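Wooden chopsticks keep getting dark spots in the holder - how should I store them?

Asked by Kasun Abeysekara
January 18, 2022

I use long wooden chopsticks for cooking and keep them in a white plastic basket on the counter, next to the stove. The basket has holes in the back and larger openings in the front. After a few weeks the ends that sit at the bottom go gray and then get small dark spots. I wash them by hand and put them straight back. Is it the basket, or am I doing something wrong? I would like to keep them near the wok if I can.

2 answers

Chathurika Marikar
Holes in the sides don't help much if the bottom is solid and water collects there. After washing, lay the chopsticks flat on a dry towel overnight and put them in the basket in the morning. Wash the basket too, once a week, and get a brush into the corners. Spots that don't come off with a scrub are mold in the wood, so throw those out.

I would also move the basket away from the stove. Steam comes out every time you lift the lid, and oil gets on everything nearby. Mine is at the other end of the counter now and the last set has been fine since March.

Lok-yiu Wu
just buy new ones, they are cheap. I get the Mullent ones and change them when they look bad

Follow-up from Kasun Abeysekara
Thanks both. I took four out to dry on the counter and left the other four in the basket for now - will sort through them tonight and wash the basket.

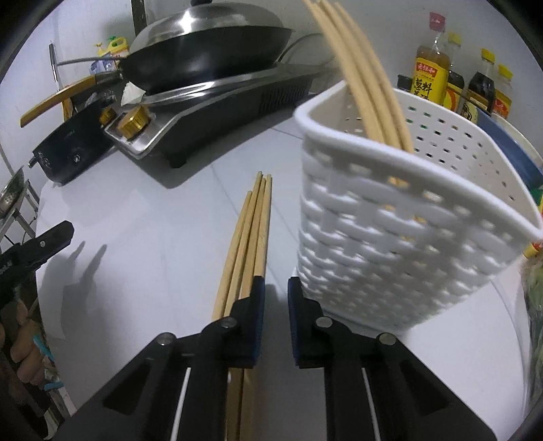
Related questions
Can I put wooden chopsticks in the dishwasher?
How to get oil off a plastic utensil basket
Best way to oil a wooden spoon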